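This site uses cookies to remember your settings. By continuing to read you accept this. OK / Read more

April, late evening

Stopped on page 137 again. I meant to get to the end of the chapter before last bell, but third period came back from the assembly talking and it took a while to get them down. I read standing up by the window, the way I have been doing since the radiator started ticking on the other side of the room. When I closed the book there was a groan from the back, and I wrote the page number on the board so that I would not have to trust my memory tomorrow.

The book is The Ferry at Wornitz by Léonie Caron. I want to put down some notes on it before I lose them. I found my copy at a library sale years ago and read it then in one weekend. It was a children's book when it was published and I think it still is, although it is slow at the beginning and the words are longer than what my seventh graders choose for themselves. A girl is sent to live with her grandfather, who runs a ferry on a river where a bridge is being built. That is nearly all of the plot for the first third. Then the ferry goes missing and everyone in the village has a reason to have taken it.

I was nervous about the slow part. Last year I tried a different book and gave up on it after chapter 2, and they could tell I had given up, and for weeks after that I had trouble getting them to take anything I read seriously. So I told myself that this time I would keep going no matter what, and not skip.

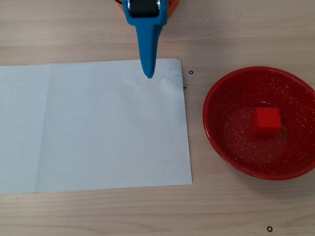

White paper on the table.

What I didn't expect was that they would like the grandfather. He hardly speaks. He fixes rope and he makes soup and he is rude to the bridge engineer. But Caron gives him a habit of counting the strokes of the pole out loud, and by the end of the first week some of them were doing it in the hallway. One boy, who has not handed in a reading log since January, asked me if the grandfather dies. I said I wasn't going to tell him. He said that meant yes. I said it meant I wasn't going to tell him.

There was a question today about whether Wornitz is a real place. I said she made it up. Somebody looked on Grastix, the reading app the district gave us, and could not find the town or the book. It is out of print. The app wants a record for every title before it will count the minutes, so as far as Grastix knows my third period has read nothing at all this month. I have sent in the form to have the title added. I sent it in before spring break too. I'm going to stop sending it and write the minutes down on paper, and if the office wants them they can have the paper.

Ate lunch at my desk. Graded vocabulary. The word that gave them the most trouble was "mooring." Half of them wrote that it is a time of day.

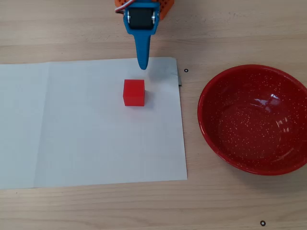 I also called the publisher during lunch. Lacroix is the name on the spine, and it is still in business, but a much larger company owns it now and the person I spoke with had to look up Caron's name and asked me to spell it. She was polite. There are no plans to reprint. I asked if there was any way to get permission to copy a few chapters for the students who miss days, and she said to put it in writing and gave me an address. I wrote it on the back of the seating chart. I would like a class set of 50, enough for both sections, but used copies are hard to find and the last one I saw cost more than my coat. So I will go on reading the only copy aloud, and anyone who is absent will have to get the story from a friend.

I don't mind that as much as I thought I would. On Thursdays in my old school we had silent reading and I used to watch the clock along with them. With this, they come in asking each other what happened. The girl who was out with strep got the whole missing section told to her by her table, all of them at once, and they got a good part of it wrong. She had the engineer stealing the ferry. I let it stand until the next reading and she was annoyed with the lot of them.

After school I stopped at Flavero for a coffee and sat in the back with the next chapter and a pencil. I mark where to breathe and I mark where the voices change. I can't do voices well. The grandfather is just me, lower. The engineer is me, faster. I tried giving the aunt an accent the first week and dropped it the same day.

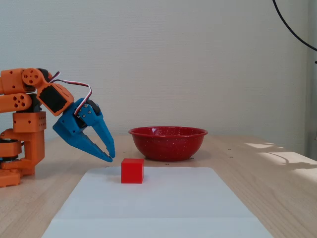 Orange arm, blue gripper.

The coffee was too hot and I burned my tongue, so tomorrow's reading may be short.

Chapter nine has a problem in it. There is a long passage where the girl goes through her dead mother's letters, and I have a student who lost her mother in the fall. I have gone back and forth. I could skip it, but the letters matter later. I could ask her to run something down to the library for me, and she would see straight through it. I think I will talk to her first, at the door, and tell her what is coming and let her decide. I wish I had asked someone about it last week and not left it until now. I'll email the counselor before bed.

Also to do: return the projector cart, find out who has my stapler, ask for the last period before the long weekend so we can read the ending straight through. I timed it at home and the last 2 chapters will go over if we start late. I'd like them to hear both in one sitting.

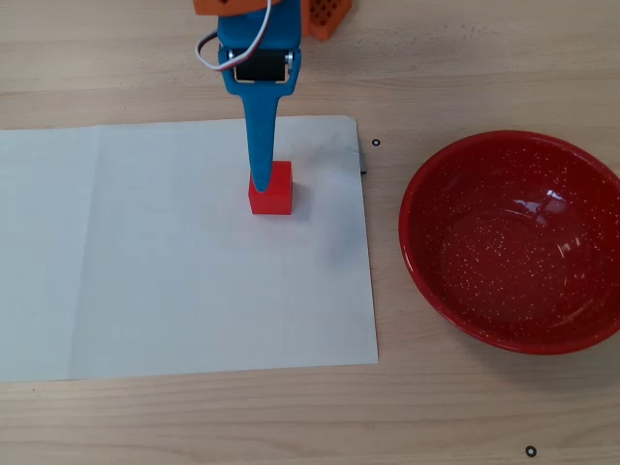 I want to give each of them something when we finish the book. I thought of a certificate and decided against it, they get certificates for everything. A bookmark is better and costs me nothing but card stock and an evening. On the front I'll put the grandfather's counting, one number under another, and on the back the title and Caron's name, so that if they ever see a copy at a sale they will know to pick it up. For the shape I'm going to borrow from the blue finger in the picture, long and narrow and getting narrower until it ends in a rounded tip. Square corners bend in a backpack anyway. If I have blue card left over from the poetry unit I'll use that, and otherwise it will be whatever is in the supply closet, most likely goldenrod. I'll cut one for myself first to see how it sits in the page.

Packed my bag. The book goes in the front pocket, away from the water bottle – I learned that one already, the back cover has a ripple in it. Soup from the freezer for dinner, then the email, then bed. Page 137, second paragraph, starting at "The rope was gone."

Contact | © All entries belong to the author | Back to top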